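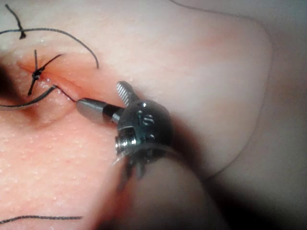 I bought the Fliment suture practice pad in August to replace one that had split along both edges. It cost $32 and came with a sheet of care notes and a backing board. I've now put 13 sessions on it, all with needle driver and dark thread.

The surface is soft and rubbery with fine pores, and it takes a needle with a little drag, more than my old Getico pad gave. You have to turn your wrist through the curve of the needle. Push straight and the material bunches up.
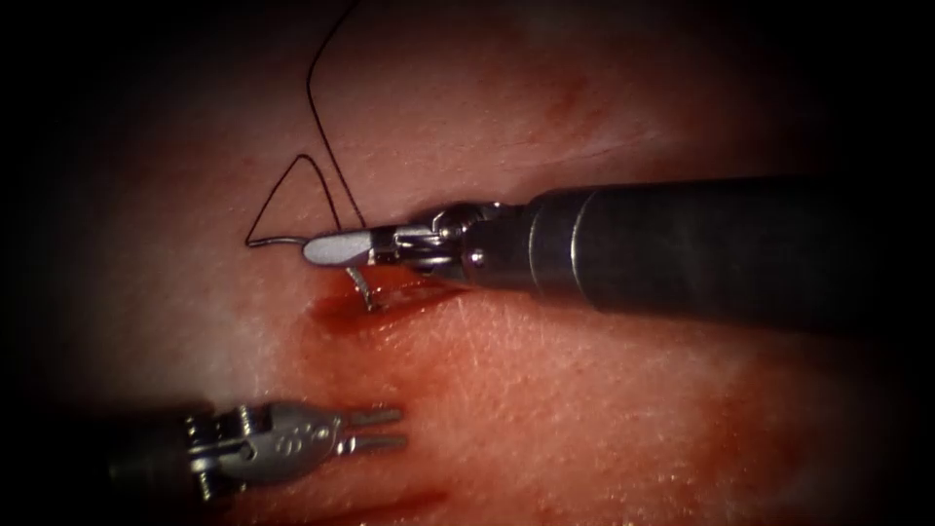 Thread pulls through cleanly if you keep it at a steady angle. Yank it and it will cut into the lip of the incision — I did this twice in the first session. Darren Bramwell, who shares my bench time, had the same trouble until he took smaller bites. 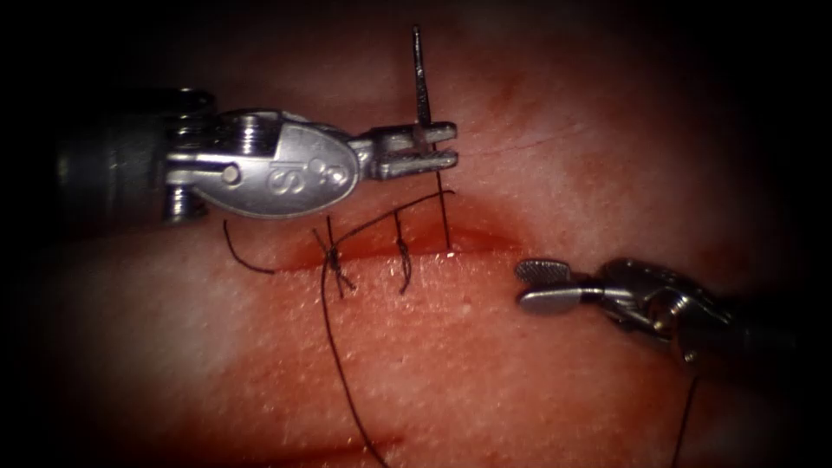
**Durability**

Needle holes close up well enough that you can go back over the same stretch. After 20 rows of interrupted stitches, the main incision on mine had started to gape at one end. The pad hasn't torn through. Knots sit flat and come out with fine scissors, though short tails are hard to grab against the surface.

The backing board is the weak part. Its clips loosen, and the pad creeps when you tie down hard. I use the clamp from a Tindall board.
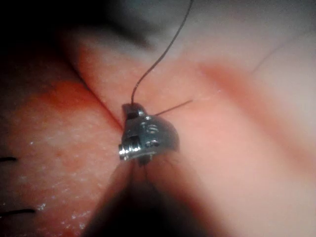 **Can you cut your own incisions in it?**

You can, with a fresh blade. Keep them well apart, or the strip between them gets floppy and won't hold a stitch.

Four stars out of five. I'd buy the pad again and skip the board.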